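Skonov issues table layout guide for small catering counters

October 21, 2026 — Skonov, the kitchen planning firm, has published a guide to setting out small preparation and serving tables. The document, titled Cukent, covers work surfaces shared by cold drinks, fruit and light desserts, and is available to catering colleges, cafés and community kitchens without charge.

Background

Small counters are often arranged by habit, with bottles, bowls and boards moved several times during a shift. Cukent sets a fixed position for each item and marks it on the surface. The guide draws on a survey of 1227 counter plans submitted by kitchens between spring and late summer. In over 9 per cent of the plans, no space had been set aside for the serving plate.

"The plate is the last thing people draw and the first thing they need," said Margit Blomqvist, head of layout at Skonov. "We start with the plate and place the other items outward from it."

Method

The table is covered with brown paper and divided into rectangular sections with masking tape. Paper is changed at the end of the day; the tape lines are then laid again from a template supplied with the guide. Blue tape is specified for visibility against brown paper. Sections need not be equal, but each must be large enough to hold its item with a hand's width to spare — trays and boards usually set the minimum.

Items are assigned in the following order: serving plate, tray, bottles, ice, cloths, board. Bottles are kept together in a rack at a rear corner. Ice is placed at the opposite rear corner, so that water from the bowl does not reach the bottle labels. The centre section is reserved for the plate and is not used for storage at any time.

Reference layout

The dessert and drinks layout in Cukent has the plate in the centre, the tray behind it, a wire rack of bottles at the rear left and a bowl of ice at the rear right. The cutting board goes at the front right.
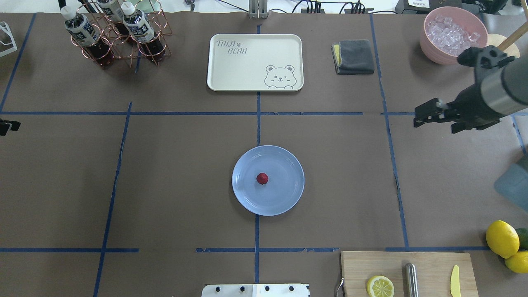

Availability

Cukent can be ordered from Skonov as a printed booklet, reference 2443, or downloaded as a file for printing in-house. The tape template is included in both versions. Masking tape and paper are not supplied.

A second part, covering hot drinks and baked goods, is being prepared with the tableware distributor Higuchi and will be issued in November. Kitchens wishing to submit a counter plan for the second part should send a drawing to scale, with the positions of sockets and sinks shown.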